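Guest Room Trash and Tidying — FAQ

Questions we get most from hosts and guests at the Vomard and Warrier buildings. Short answers. If yours isn't here use the contact form.

Who empties the wastebaskets?

On stays of up to 7 nights, you do, if you feel like it. We do it at checkout either way. On longer stays Fesasent sends someone in once a week, mornings.

Where do the spare bags live?

Hall closet, top shelf, in the box marked SMALL. The big ones are for the kitchen can only. They slide right down inside a bedroom basket, please don't.

How many bags should be in the box?

A roll is 30 bags. Start a new roll when the old one is nearly gone and put it on the restock list. Hosts in the Warrier building order through Curnex, everybody else through us.

How do I put a bag in so it stays?

Open it all the way, push it down to the bottom, fold the rim over the outside. Let the air out with your hand first or it puffs up and everything sits on top. A knot on one side helps if the bag is a bit wide.

Can food wrappers go in the bedroom basket?

Dry ones, yes. Candy wrappers, napkins, chip bags, paper cups if they're drained. Anything with sauce or leftovers goes to the kitchen can — the one with the lid.

What about recycling?

Blue bin outside the side door. Bottles, cans, clean cardboard. Paper cups are not taken in our area, so those are regular trash. Same with snack bags, even the ones that look like foil.

What if there's no bag in the basket?

Put one in before using it. Gum and sticky stuff in bare mesh is a pain to get out. Warm water, dish soap, old toothbrush.

What's the right order for a bedroom?

Trash first, then bed, then surfaces, then vaccuum. Pick up wrappers by hand, the vacuum chokes on them. Check beside the bed and along the front of the sofa, then under both.

How long should one bedroom take?

About 38 minutes with a bed change. Less if it's just trash and floor. If it's going to run way over, message the office before you start the next room.

Can I move the furniture to clean behind it?

Nightstand yes, unplug the lamp first and take it off. Sofa and bed no, use the flat attachment.

Marks on the carpet, what do I do?

Vacuum first, dry. Then a damp white cloth, blot, no scrubbing. Still there after 2 tries, leave it and write it on the room sheet. No bleach. No colored cloths either, we've had dye come off.

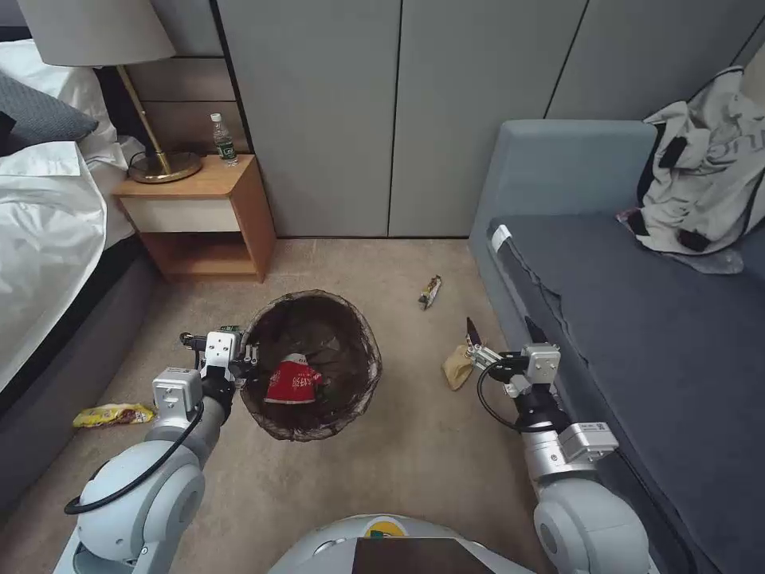
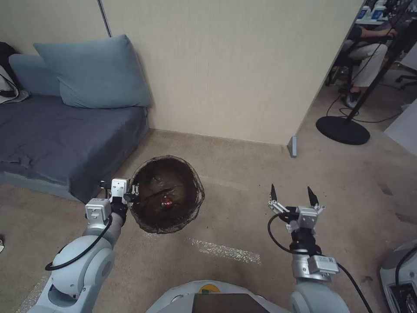 Where should the basket go when I'm done?

Back next to the nightstand, on the side away from the bed, close enough to reach but not where somebody steps on it at night. Check the floor before you call it finished. The yellow snack wrapper on the carpet beside the bed frame is the kind that gets missed — low, close to the bed, easy to walk past from the door. Get those first, then the middle of the room. Basket goes back last, after the vacuum.

Do I need to report a broken basket?

Yes, room sheet, one line is fine. Replacements are in the Vomard storage room, ask the desk for teh key before 4 p.m.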